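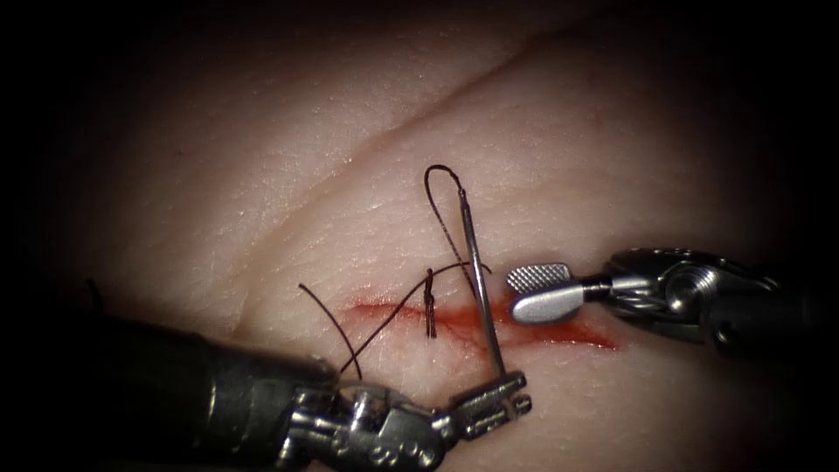 Skin texture is what you pay for with the Kerum pads, and I'm not convinced it teaches anybody anything. They cost me 30 quid each against 19 for the plain Borkberg ones. Yes, the surface has all the little wrinkles and pores, and there's even a shallow crease running up past the cut, so as a thing to look at it's very good. But the needle doesn't care about pores. What I want to know is how it behaves when you drive a curved needle down one side of the slit and up the other, and whether it tears when you pull the knot down. The blurb says "indistinguishable from the real thing". By whom?

Has anyone put serious hours into one of these? Not an afternoon, I mean weeks.

Re: Kerum practice pads, worth the extra?
posted by tufted_duck
Friday, July 24, 2026

Weeks, yes. We had both makes on the Greenwood course and I went through more of them than I'd like to admit. Your 30 is what I paid as well.

The crease matters more than you think. On a dead flat pad you learn to set your needle at the same angle every time, then you meet a surface that dips and your bites go uneven. I don't care about the pores either.

As for tearing, mine held up until I started going too close to the edge of the cut, and that was me.

Re: Kerum practice pads, worth the extra?
posted by halfhitch

I don't buy the crease argument. You can bend a plain pad over a rolled towel and get as many dips as you like for nothing.

My complaint is the red. Everyone raves about the red cut and I find it gets in the way. You want to see where the two edges meet, and with colour smeared along them it's harder to tell if they've come together or if one side has rolled under. Against a pale pad it's good for showing off. Black thread at least stands out well, especially on a long pull like this one, where it comes right across the pad and over a fold before it gets to the jaws.

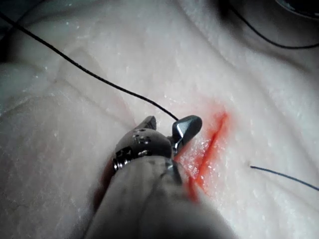 Re: Kerum practice pads, worth the extra?
posted by plainpad (original poster)

The towel is a good shout, I'd forgotten that one. It does rather make my point about the price.

I disagree about the red though. Real edges aren't clean and tidy, so if you can't judge them with a bit of colour on, better to find that out on a pad.

Which thread are people using? I've been on the Vikis black and it's slightly fuzzy, more than I remember from the last box. The packet promises "silky smooth".

Re: Kerum practice pads, worth the extra?
posted by tufted_duck

Vikis is fine for practice. Cheap, goes fuzzy, ties all right. I wouldn't read anything into the packet. Cut your tails evenly and the fuzz won't bother you.

What I'd judge a pad on is how the stitches sit once they're in. Two short ones side by side, nearly parallel, each with its little tuft, and a faint red smear round them. That's decent spacing to my eye, and if a pad lets you see your spacing that clearly then it's doing its job.
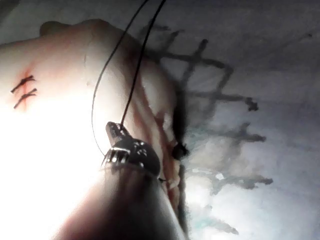 Re: Kerum practice pads, worth the extra?
posted by halfhitch

Decent to look at from the top, maybe. I'd want to see the underside before I praised anyone's spacing. Two stitches is also not many to judge by, and you'd get the same view on a Borkberg.

And I notice we still haven't had a reason to spend the extra 11.

Re: Kerum practice pads, worth the extra?
posted by slowandlevel

Been reading this with a cup of tea. I kept a tally on one Kerum pad and got to 102 stitches before the main cut was too ragged to use. A Borkberg gave up sooner, but I was worse at it then, so don't take that as proof of anything. One pad of each is no test.

If somebody wants to do five of each with the same thread and the same hands I'd be interested. Otherwise buy the cheap one and find a towel.

Re: Kerum practice pads, worth the extra?
posted by plainpad (original poster)

102 is better than I expected. Did you store it flat? Mine came curled at one corner and hasn't settled yet.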